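Endton Laboratory Compares Two Gripper Controllers in Simulated Kitchen

The Endton Laboratory has completed the first stage of a comparison between two gripper controllers, Muline and Sillora. Each was given 70 simulated kitchen tasks using the same two-finger gripper. Results will be published in May.

"The gripper stays the same throughout, so any difference comes from the controller," said Vesna Matić, who leads the study. A second stage, directed by Kalliopi Milošević, will add 5 tasks. 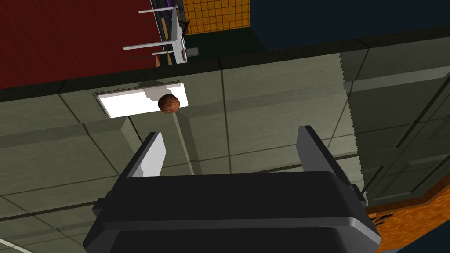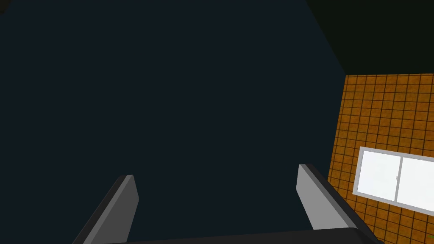

Views from the simulated kitchen, with the gripper fingers open in both.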